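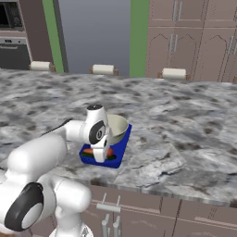

Image: Plindora Kitchen Sim

Plindora boards > Skin & Body > Dry hands and cuticles

Loltthorpe balm vs plain glycerin, which one

drywinter_kb
ok so hands are wrecked again. knuckles splitting, washing 15 times a day at work. Loltthorpe barrier balm is $18 for a tiny tub. Worth it or just get a bottle of glycerin and mix my own?? need something by the weekend

saltandsuds
Balm. Used it all last April, nothing else stuck through dish soap. Thin layer, damp hands, done.

mixitmyself
glycerin. dilute it tho, straight out of the bottle it was sticky and made mine worse. Few drops into whatever lotion you alredy have. why pay for wax in a tub

saltandsuds
Because wax is the part that stays on? Glycerin lotion is gone after one wash. Two different jobs.

drywinter_kb
so both?

mixitmyself
no lol. one bottle. reapply more
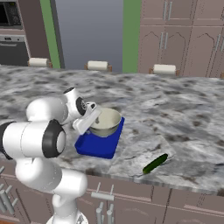

Tray, bowl and cucumber on the counter.

petra_lotions
Has anyone tried the Bajpai cucumber hand gel? Smells great, feels cool for a minute, then my hands were tight again. Wouldn't bother for cracks. Fine in summer.

mixitmyself
had that one. mostly fragrance imo. stung on the split bits

owlfoot
Going against everybody, Plonton urea cream. No scent, cheap, big tube. Stings on open cracks so wait till those close up. Balm never did a thing for me, just greasy door handles.

saltandsuds
You're using too much then. Rice grain size for both hands. And urea on knuckles that are already splitting, no thanks, she'd be crying at the sink

owlfoot
said wait till they close. read the post

drywinter_kb
ok ok. getting the balm for nights w/ cotton gloves, glycerin in my work lotion. urea later maybe. if the balm is junk I want my $18 back from saltandsuds

saltandsuds
Deal. Patch test first, it has lanolin

drywinter_kb
oh. wool makes me itch, is that the same thing

petra_lotions
Not always but ask the pharmacist before you buy. Mine keeps a lanolin free one behind the counter

Print this thread | E-mail this thread

Related threads
Cuticle oil that doesn't stain sheets
Cotton gloves, which size
Fragrance free dish soap?
Heels cracked, socks or no socks

Contact | Copyright Plindora boards | Back to top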